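Caderno de bancada - projeto da disciplina, grupo Hileten
Junho, entrada a partir das 14h

Retomo de onde parou a última entrada. Tarefa em curso: dobra de tecido plano com a garra manual, dois dedos curvos, para gerar demonstrações que depois alimentam a política no braço. O código do Gramov ficou congelado na versão 2 do registrador; não mexer até fechar este lote.

Calibração da abertura refeita antes de começar. Curso completo lido pelo encoder, três ciclos, sem deriva entre o primeiro e o último. O zero continua a ser definido com os dedos encostados. Atenção: a rotina Bach só aceita o zero se a garra estiver parada durante todo o intervalo de leitura. Perdi duas tentativas por ter largado cedo o gatilho.

Parâmetros do lote:
registo da abertura a 48 Hz
limiar de fecho: 19 (unidades do encoder, não converti)
tempo mínimo parado entre episódios: 1000 ms
início do episódio: garra aberta, acima do tecido
fim do episódio: garra aberta, afastada da dobra

A meta é ter variação na posição inicial do tecido sem variar a sequência de gestos. Canto, borda, canto oposto, alisar. Quando o operador corrige uma prega a meio, o episódio vai para a pasta "correção" e não entra no treino base. O Tharun quer usá-los mais tarde. Guardar, portanto, mas com etiqueta separada - no lote anterior ficaram misturados e perdi uma tarde a separá-los à mão.

Configuração usada hoje: lençol claro estendido na superfície de trabalho, garra a entrar por cima com os dedos abertos. A máquina de lavar fica ao fundo e serve-me de referência para orientar o pulso no arranque de cada episódio.

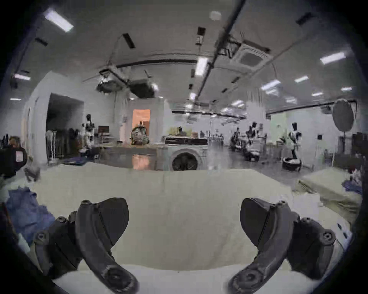

Jingyi Jia: não concordo com o limiar de fecho fixo. Com tecido fino os dedos chegam ao fim do curso quer tenham apanhado uma camada, quer tenham apanhado duas, e o registo fica igual nos dois casos. Se a política só vê a abertura e a imagem, vai aprender a fechar sempre até ao fundo. Sugiro guardar também a corrente do motor quando passarmos para o braço, e nas demonstrações manuais anotar o número de camadas à parte.

Anotação aceite. Acrescentei o campo "camadas" à folha de episódios, preenchido pelo operador no fim de cada um. A corrente fica para a fase do braço; a garra manual não tem motor e não há nada para ler. Mantenho o limiar fixo neste lote para não ter dois critérios no mesmo conjunto.

Problemas registados:
Tecido branco sobre branco. A segmentação do Drenance perde a borda superior depois da primeira dobra, quando a camada de cima coincide com a de baixo. Subir o contraste no pré-processamento ajudou em parte dos casos e piorou as sombras dos dedos. Sem solução por agora.
Reflexos das luzes do teto. Exposição automática desligada, valor fixo. A comparar com o lote anterior.
Desfasamento entre abertura e vídeo. Verificado com o teste de fecho rápido: o pico da abertura aparece um quadro depois do contacto visível. Corrigir no pós-processamento, não no registador.
Parafusos do suporte dos dedos: reapertados antes da calibração. Voltar a ver no fim da sessão.

17h20. Lote fechado e copiado para o disco do grupo. Abri três episódios ao acaso para conferir: marcas de tempo contínuas, campo "camadas" preenchido em todos. Num deles o operador começou com os dedos já meio fechados, contra o protocolo. Marcado como inválido.

Parafusos vistos outra vez, o do lado esquerdo cedeu um pouco. Pôr trava-roscas.

Para a próxima sessão:
repetir com tecido de cor, mesma sequência
script que rejeite episódios com abertura inicial abaixo do limiar (Tharun)
rever com a Jingyi o formato da folha antes de juntar os lotes
perguntar ao professor se o relatório intermédio precisa das curvas de abertura ou só da tabela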